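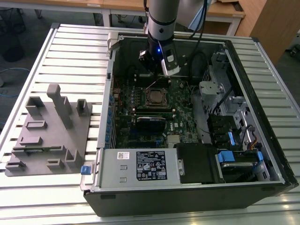

Gripper over the open Dell tower, side panel off.

Tuesday, August
By Manju Joshi
Print this page | Email this page

Well, I finally sat down with Emiliano's red pen and my own draft of Udstead, and I'm writing this up while it's fresh so the rest of the fiction workshop can hold me to it. We got through the first 85 pages (with a great deal of tea!) and the verdict is that the salt witches are fine but the city isn't. Lokau is supposed to be a place where everyone is afraid of the tide bells, and I have them ringing on page 2 and then not again until page 90, so of course no reader is going to shiver when they go off over the harbor.

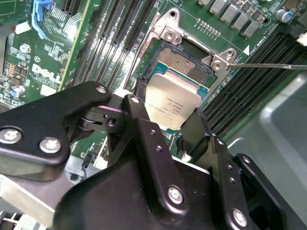 Emiliano Ulloa would like the Catterall family cut down to the grandmother and one nephew, and I sulked over that for a good while, but I tried chapter four without the cousins and it moves so much better. The cousins are in a separate file for now. I also took out the long history of the banned songs and let Pelel hum one at the market instead, badly, with her back to the guards. That bit I'm happy with.

Still to do: the ferry chapter is 20 pages of people talking on a ferry.

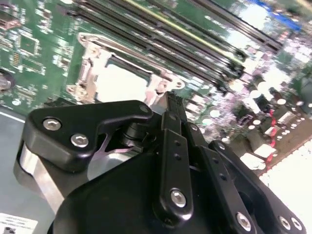
Should Pelel know from the start that she can call the tide?

Emiliano and I both think she should suspect it and keep quiet, so the reader is in on it a little before the grandmother is. I'll redo the well passage that way and bring copies next time, plus the map if I can get the river to run downhill.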